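Filed under: Kitchen / Cleaning & Tidying

I moved into the flat in Cledley with a table that sheds nothing, stains at nothing and still manages to look grubby by four in the afternoon. It's the crumbs. I eat at it, work at it, do my post at it, and I'm a toast person, so you can imagine. After a fair few years of doing it badly I've settled on a way of keeping a table decent that I can stick to even when I'm tired, and a couple of you asked me to write it down after the July post about oven trays, so off we go.

Start dry. I used to go straight in with a wet cloth and all it did was turn the crumbs to paste and push them into the join where the leaf folds down (which I then had to pick out with a cocktail stick, very glamorous). A soft brush and a dustpan first, or the edge of a postcard if you can't find the brush. Sweep towards yourself, from the far side, in long strokes. Short ones just flick things on to the floor.

Then a cloth that's damp and well wrung. If it leaves beads of water behind, wring it again. I put one drop of washing-up liquid in a bowl of warm water and that does the whole table plus the worktop by the kettle. My friend Thanasis Alexiou swears by vinegar in his water, and his table does look lovely, but it's glass! Please don't put vinegar on stone, or on anything oiled or waxed.

Last, a dry tea towel. I skipped this for ages and wondered why I got smears whenever the sun came round. It takes half a minute.

For sticky rings, lay the damp cloth flat over the mark and go and do something else for five minutes. Jam, squash and honey all lift off after that with hardly any rubbing. Candle wax is another matter — let it go hard and ease it up with an old plastic card, never a knife.

The other half of the job is what lives on the table. Everything you leave in the middle has to be lifted before you can wipe, and if there are nine things to lift you won't do it. I certainly don't! So mine go to the edges, and anything small goes together on something I can pick up in one go.
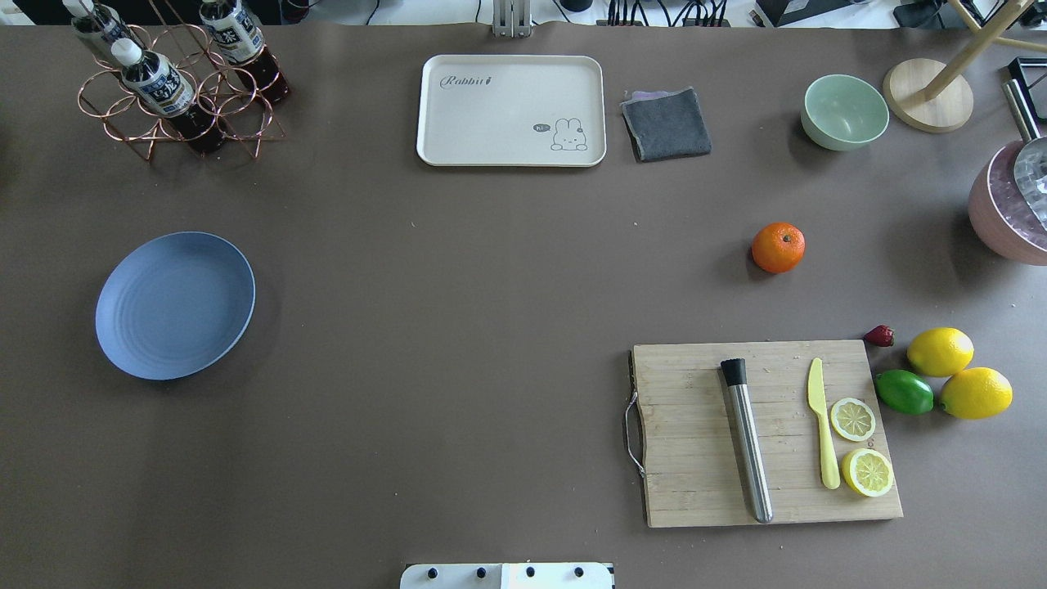

Drinks are the worst for wandering. We get through a lot of cold tea in this house, and bottles left to stand about end up with a ring under each one, so a rack is well worth the space if you've got it. Give the rack a shake over the sink now and then, as wire ones collect fluff where the pieces meet — a dry pastry brush gets into those bits better than any cloth.

And wash the cloth itself, please. Mine go in with the towels on a hot wash, no fabric softener (it leaves a film and they stop soaking things up). I keep five on the go and bin them when they get thin in the middle.

Next time I'll do bread bins, and what I finally used to get the burnt milk smell out of the hob.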